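シミュレーションで作ったデータだけで「大きいほうを取って」を学習させる話、ワークショップ原稿を出したので経緯を流しておきます。結論を先に書くと、うちの方策は大きさを見ていませんでした。影を見ていました。

題材は地味です。同じような形で大きさの違う容器が食卓にあり、指示は「大きいほう」か「小さいほう」。言語モデルの人に話すと「それまだ解けてないの?」という顔をされ、ロボットの人に話すと黙って頷かれる、そういうタスク。

データ生成は自前のパイプラインClorkska。把持候補をサンプリングして軌道計画に投げ、物理で回して、成功判定を通ったものだけ残す。名前の由来は誰も覚えていません。論文のタイトルに入れたら、査読者に綴りの誤りを指摘されました。合ってます。

シーン側はHorero。部屋と家具と小物のセットで、小物は毎回ばらまき直します。食卓にコーヒーマシンと本とスマホと野菜っぽいものが同居する、朝の支度に失敗した家みたいな配置が無限に出てくる。
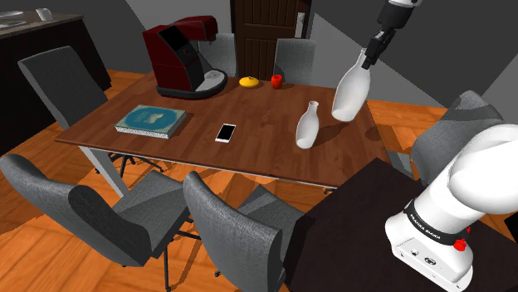

Horeroの食堂シーン。大小の白いボトルと、大きいほうに向いたグリッパ。

生成した軌道は2869本。フィルタ後に残ったのが742本。残りの内訳は、計画が見つからない、途中で隣の物を倒す、持ち上げたあとに落とす、など。「など」の部分がいちばん多くて、私の修論一本分くらいのドラマがあるのですが、原稿では一行です。

この742本で学習した方策がDrillix。構成はごく普通で、俯瞰カメラと手先カメラの画像、関節角、あと指示文を入れて、短い動作列を出す。新規性の欄に何を書くかで一晩使いました。

評価は学習に使っていない18配置。各配置で一度だけ試行、指示は「大きいほう」に固定。これで13配置成功。数字を見た日はみんな機嫌がよくて、図を作り始めた人までいました(私です)。

雲行きが怪しくなったのは、レンダリングを軽くしようとして影の計算を切ったときです。方策は同じ、配置も同じ、物理も同じ。成功が四つになりました。最初は当然、レンダラのバグを疑います。半日疑いました。レンダラは無実でした。

そこで影だけをいじる実験を組みました。やることは単純で、物体はそのまま、影の長さと向きだけを差し替えた画像を方策に見せる。物理側は触らない。見た目だけ嘘をつく。私たちはこれを「影ずらし」と呼んでいて、英語版では少しだけ立派な名前がついています。

条件は三つ。
・両方の影を消す
・光源を動かして影の向きを変える
・大小の影を入れ替える(小さい容器に長い影、大きい容器に短い影)

三つ目が本命です。小さいほうに長い影をつけると、アームは迷いのない滑らかな軌道で小さいほうへ行く。ためらってくれればまだ救いがあったのに、学習データにある「大きいほう」への軌道とそっくりな自信で間違える。

手先カメラに切り替わっても直りません。近づけば大きさの差は画像のほとんどを占めるはずで、そこで気づいて引き返すのを期待していたわけですが、742本のデモには引き返す軌道が一本もない。見たことのない振る舞いはしてくれない。ごもっとも。

半透明の素材だともっと厄介になります。二つの輪郭が重なって、どこからがどちらの縁なのか、人間の私でも静止画だと一拍考える。そのうえ卓上の影のほうは輪郭がはっきり残るので、方策にとっては影のほうがよほど頼れる手がかりになってしまう。
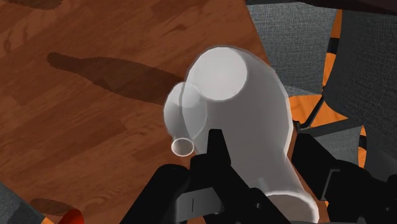 で、どう直したか。最初に試したのは光源のランダム化。教科書的だし、設定ファイルを一行変えるだけなので期待も膨らみます。結果は少し改善して、そこで止まりました。光源がどこにあっても、大きい物の影はだいたい大きいからです。書いていて恥ずかしくなってきた。

次に、影と大きさの相関そのものを壊すことにしました。Clorkskaの書き出しで、軌道はそのまま、影の対応だけを組み替えた画像を混ぜる。物理的にはありえない絵です。見ていると少し船酔いします。Horeroの食卓がシュルレアリスムの美術館になる。

これは効きました。影を消しても成功数はほとんど落ちなくなったし、入れ替え条件でも大きいほうへ行くようになった。代わりに、普通の影の条件では元の13配置に一つ届かなくなりました。ズルを取り上げたぶんの家賃だと思って払っています。

混ぜる割合は要調整です。全部を組み替えた画像にすると、今度は卓面との接触のあたりが雑になって、指を下ろす高さを外し始めます。影は高さの手がかりとしてはまともに働いていたらしい。大きさの判断では当てにしないでほしいが、高さでは当てにしてほしい。注文の多い研究者です。

評価のやり方にも反省があります。成功か失敗かだけを数えていたので、「正しい物を間違った理由で取った」が全部成功に入っていた。今は、最初にどちらの容器へ向かったかと、最後に持ち上がったかを別々に記録しています。表の列が増えて、見た目の成績は悪くなりました。

共同研究先のLindqvistに途中経過を送ったところ、返信は「うちのも調べてみる」の一行でした。二週間後に届いた続報も一行で、「調べなければよかった」。ようこそ。

限界も書いておきます。全部シミュレーションです。実機ではまだ回していません。実世界の影はもっとぼやけるし、照明も複数あるし、そもそも影だけを差し替えられない。研究室の蛍光灯に相関を壊してくれと頼む方法があれば教えてください。

配置の数も少ないです。18というのは統計の人に見せると目をそらされる数で、増やす準備はしています。評価用の計算機の予約表と相談中。予約表は相談に乗ってくれません。

「色とか素材とか、他の手がかりでも同じことが起きるのでは」と早速聞かれたので、ここで返します。起きると思います。素材は次にやります。テーブルの木目で位置を覚えている疑惑もあるのですが、それは今月はまだ知りたくない。

コードは影の差し替え部分だけ先に出す予定です。Clorkska本体は、コメントに書いた愚痴を消してから。grepしたら思ったより多かったので、3月中に出れば早いほうだと思ってください。

追記:「影を見て取るなら、影を指示文で指定すればいいのでは」というご意見をいただきました。「影の長いほうを取って」で試したら、普通に小さいほうを取りに行きました。寝ます。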